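Budget week, so this'll be quick

May 18, 2019

Got the numbers in at 9 last night and I'm still not sure about them. Posting anyway as a few of you asked what a two-arm bench setup costs once you add up all the bits around it. The arms are the easy part. One quote, one signature, done. It's the rest that eats you.

So. Gripper fingers first. Wullo wants 74 dollars a pair and we go through them. Asked for a price on 13 pairs, got a very polite email and no discount. Flitura sells a softer finger for less but shipping is slow and last time the screws were the wrong length. Leaning Wullo. Grumbling about it.

Wrist cameras – Vītola, 1,599 for the kit with both mounts and cables. Was going to skip the second one to save money. Then I went back through what we'd recorded and the wrist view is worth it for anything clear. Glass on a dark bench is miserable from chest height, you get highlights and not much else. Keeping both. Something else will have to go (sorry, nicer chairs).

Glassware. Put in a proper line for it this year insted of pretending it comes out of petty cash. Beakers, flasks, tubes, all the cheap stuff, but buy spares of every size. If you change beaker brand halfway through, the rim is a different shape and you're redoing grasps for a week. Ask me how I know.

Acrylic racks – same thing. Fikmont will cut them to a drawing, and I'd rather pay for a flat heavy base than tape one down again. Still need to send them the hole sizes. On the list. 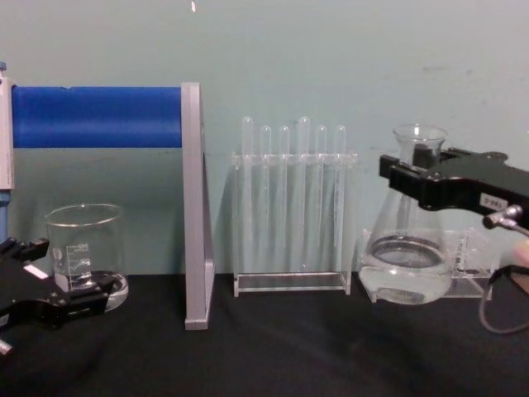

Glassware and clear racks on the black bench.

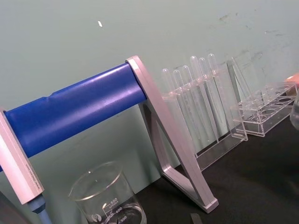 Bench covering is the one I keep forgetting. Black, matte, and wide enough to go right over the edges, plus a second piece put away for when the first gets manky. Costs next to nothing and it's never in the budget, so it ends up on my own card every time. It's in now. Line of its own.

Not in yet: cables. Spare power supply. A drip tray, which I've been told to buy twice. Freight, which I always guess low. And some kind of service cover on the arms, though I havent decided if that's worth paying for in the first year or if we hold off and see what breaks.

Whole thing has to go in before August or we wait for the next round. If anyone's got a better source for fingers than Wullo, leave a comment, I'll read them tonight. Back to the spreadsheet.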